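I got my first look at Lợi Tăng upside down. I was fighting a leaky mask off the jetty at Tritstead, and he was hanging in the water with his arms folded, waiting for me to calm down. I didn't, at least not for a while!

Lợi runs Wekden, a tiny freediving school with two boats and one very loud kettle. He grew up inland (really inland, the nearest pool was a bus ride away) and didn't see the ocean until he was in college. A roommate dragged him along on a snorkeling trip in April, and he skipped his Monday classes to stay in the water.

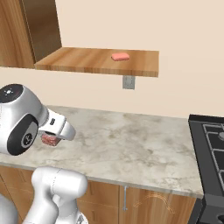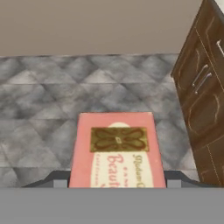

His business partner, Cúc Thái, handles the deep stuff. She has been down nearly 200 feet on one breath, and she talks about it the way I talk about going to the mailbox. "You just get quiet and keep going," she told me. Sure, Cúc!

My own goal was 60 feet at Kasar reef. I made it to the rope marker on the second morning, grabbed it, panicked a bit, and came up grinning like a fool. Lợi wrote my depth on the boat's whiteboard and then asked if I'd rinsed my fins. I hadn't. We're going back to try the wall at Nepia next, and I've already bought a mask that fits.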